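Progress report, needle driver comparison
To: Rosario Bassi, Vevmont
From: Mahtab Mohammadi
Mon 21 October

We've had a really good stretch! All 4 needle drivers have now been through the tissue bench, and the wrist camera stayed on for every session, so there is plenty of footage to go through.

The Ater jaws are the pleasant surprise. They held the thread well at steep angles, and our operators liked how little they had to squeeze. The Psarras pair is stronger but chews up the strand if you regrip too often – we saw fraying in a good share of the long runs. I'd still keep it in, as it did best on thick tissue.

We logged 1271 stitches against the 670 we promised you. The extra ones came from the new Vunel controller, which cut setup time so much that we kept going most afternoons. It does drift a little after a long session and we haven't found out why. The supplier is sending a new board.

The camera is the part I'm happiest with. Being so close to the jaws, it lets us check how the thread is held at each grip. Glare on the tissue is still a nuisance and we lost 400 clips to it, mostly early on. A dimmer lamp is on order.

Next up is knot tying with the Ater and Psarras jaws only. We'd like to keep the bench until January, at no added cost, and will send the grip force tables with the next report.
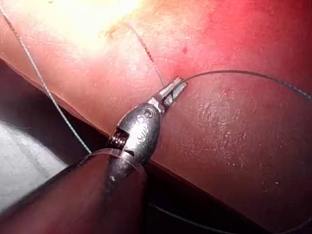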